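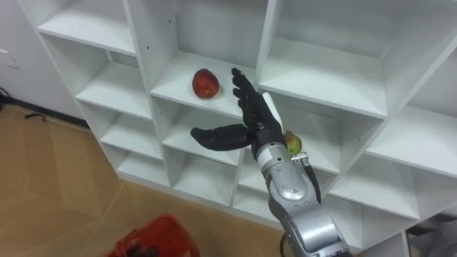

A red apple on a white cubby shelf. Photo: Yolotzin Nava

# Plollstead is getting a fire station it already had

The hoarding went up in January, and since then I have had the same conversation in the queue at Susis more times than I care to. Isn't it good, people say, that they're finally doing something with the fire station. I say yes, I suppose, and then I go home and read the papers again and feel less sure.

The plan, for anyone who has missed it, is to gut the old Plollstead station and rebuild the inside. The crew gets new sleeping rooms, a proper place to wash down kit and a kitchen with a window. The front gets a coat of render in a colour the drawings call "warm stone". While the work goes on, the engines are parked at the Prurnness depot on the far side of the river, and one of them comes back at night to a tent in the library car park.

I have no quarrel with the sleeping rooms. I was shown the old ones at an open day and I wouldn't put a dog in them. The kit room is overdue too, and the firefighters who asked for it were right to keep asking. If the scheme had been those things and a new boiler, I would have kept quiet and you would be reading about parking.

What bothers me is the rest of it. The bay doors are staying where they are. They face Mill Lane, they have always faced Mill Lane, and every driver in town knows what happens there when the school comes out. The engine noses forward, a van won't back up, someone gets out and waves their arms. A rebuild was the one chance to turn the building round and let the appliances out onto the ring road. The design report gives this idea two paragraphs. It says the option was "considered at an early stage and not taken forward". Considered by whom, and what did it cost on paper? I asked, and was sent the same two paragraphs.

Then there is the community room. Vermeulen, the contractor, has a smart display about it in the foyer of the town hall, with drawings of people holding mugs. I would like to know who these people are. Plollstead has a church hall that stands dark most evenings and a library with a meeting room you can book for the price of a sandwich. I have yet to hear of a club turned away from either. The fire station version will hold 46, it will have no parking of its own, and it will be shut whenever the crew needs the yard. I think it is there because a community room makes a grant form easier to fill in. I may be wrong, and I'd be glad to be shown a list of the groups waiting to use it.

The council's answer to all this is that residents were consulted. So we were. There was a drop-in session on a Friday, starting at 2, which is a fine time if you don't have a job or a child to fetch. The form they handed out asked whether we would like the station to be "modern and welcoming". I ticked yes. I imagine everybody did. It didn't ask about Mill Lane, and there was no box for the doors.

I also have doubts about the timetable. We were told the crew would be back before the clocks change. Anybody who walked past during the swimming pool job will remember the boards that said spring, then the fresh boards stuck over them that said summer. Old buildings hold surprises, and this one has had its roof patched so often that I'd be amazed if there was nothing nasty under it. If the date slips, the crew spends the winter in a tent and the cover from Prurnness has to come over a bridge that floods. I would feel better if somebody at the town hall had said this out loud and told us what they mean to do. So far the only printed mention of the bridge is in an appendix, under "access".

Some of my neighbours think this is carping. Their view is that the money has been found, the builders are in, and moaning now will only put people off trying to get anything done here again. I understand that, and I'd like the crew to have their kitchen as much as anyone. But a lot of public money is going into a building that will send its engines out into the same jam as before, and the render won't help with that.

The next progress meeting is open to the public, upstairs at the town hall. The doors aren't on the agenda. Questions can be handed in at the desk beforehand, in writing, and I have put mine in. It is the one about Mill Lane, and I have asked for the early costings to be published along with the reply.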